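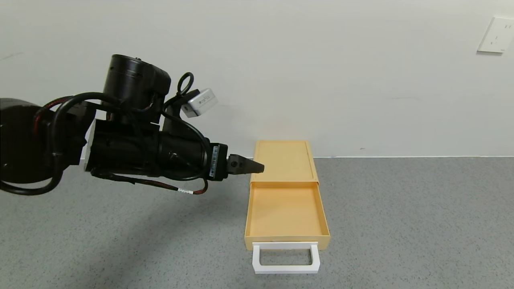
4.2 Drawer tasks

Figure 3. Drawer task, with the gripper short of the drawer front. The drawer is partway out and empty.

Opening and closing drawers is a small part of housework, but many other chores depend on it. Putting away cutlery, fetching a towel and sorting mail all start or end at a drawer. We therefore treat it as a task of its own and report it apart from the pick-and-place results in Section 4.1.

The unit in Figure 3 is a light plastic one that stands on the floor, with a white loop handle on the front of the drawer. We chose it over a fitted kitchen drawer for two reasons. It has no metal runners, so the drawer can tilt and bind when pushed off center. It is also light enough that the whole unit may slide before the drawer does. Cheap furniture in real homes behaves this way, and earlier tests on fixed cabinets leave the problem out.

Each trial began with the drawer either fully closed or partway out, and the controller was not told which. A closing trial counted as a success if the front of the drawer came to rest within 5 mm of the housing and the unit had not turned enough to block a second attempt. An opening trial counted if the inside of the drawer could be reached from above. Trials were stopped by the operator when the arm pressed on the unit without moving it.

We ran 500 closing trials and 500 opening trials with the Grilov policy, for a total of 1,000. The Skokex baseline was run on the closing task only, as it has no grasp suited to a loop handle.

Closing was the easier of the two. The Grilov policy closed the drawer in 344 trials. Most failures came from contact near one corner, after which the drawer jammed at an angle and further pushing moved the unit toward the wall. A person corrects this without thinking, by easing off and pushing on the other side. The policy did so only now and then, and we could not link those cases to any one starting position.

Opening failed more often. The fingers had to enter the loop, close on it and pull in a straight line, and an error at any of these steps ended the trial. Pulls that began well were sometimes lost when the unit followed the arm across the floor. Adding weight to the housing would have helped, but we left it as it was – few households put ballast in their storage.

Neither result is good enough for unattended use in a home. The Doucet shop-floor trials described in Section 5 give a better picture, mainly for the reason that the bins there are bolted down. Tests with two arms, one to brace the unit and one to pull, are planned on the Zallura platform from September.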